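4.2 What counts as a set table

Most of the earlier work on table setting treats the finished table as a fixed thing: fork on the left, spoon or knife on the right, plate between them, cup at the upper right. Vakulenko's coding sheet, which we used in the July round, follows this tradition. We are less sure than we were that it measures what it claims to measure. The sheet gives full marks to any layout in which the plate and cutlery stand in the expected order, and it has no column for whatever else is on the table. In a home or a small café there is nearly always something else.

The Losusano layouts were meant to test this. Each one joined a single place setting to the leftovers of a takeout order, and the 38 raters were asked one question: is this table ready for someone to eat at? They were given 30 seconds per layout and no definition of "ready." Stelmakh (2000) argued that people answer such a question by looking at the placemat and ignoring the rest. Our raters did not do this with any regularity. Several marked down a correct setting on account of a bag. Others passed it and wrote in the comment box that the bag was "waiting to be put away" — a guess about somebody's plans, and hardly a judgment about a table.

We also doubt that the placemat is a neutral boundary. A mat printed with letters suggests a child's place, and three raters said so without being asked. If a rater believes the place is a child's, a mug may seem wrong where a plastic cup would not. The Esine study used plain mats and so never met the problem, but its authors still wrote as though their results held for family tables in general. Nothing in their data supports that.

The two layouts in Figure 3 share the same kind of setting, with a fork to the left of the orange plate and a mug at the right rear of the mat. They differ mainly in where the paper bag stands.

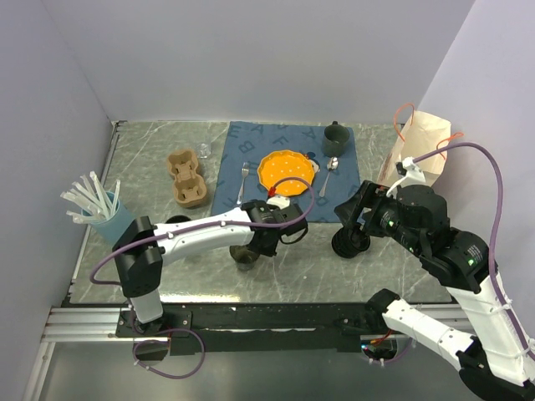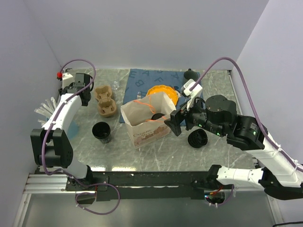 Figure 3. Bag at the right-hand wall (first view) and bag near the middle of the table, hiding the front of the plate (second view).

On Vakulenko's sheet a bag in either position costs nothing, provided the coder can still make out the order of plate and cutlery. We find this hard to defend. A person who sits down to eat must first move whatever stands between the chair and the plate, and a score that cannot register such an obstacle is a score for neatness of arrangement only. Drisedgate's revised sheet adds a penalty for "foreign items on the mat," but it leaves the word "foreign" to the coder. Is a cup carrier foreign? Is a bunch of straws? Two coders working from the same instructions gave opposite answers, and the manual sides with neither of them.

For the analysis in Section 5 we therefore report the setting and its surroundings separately — and we make no attempt to combine them into one number.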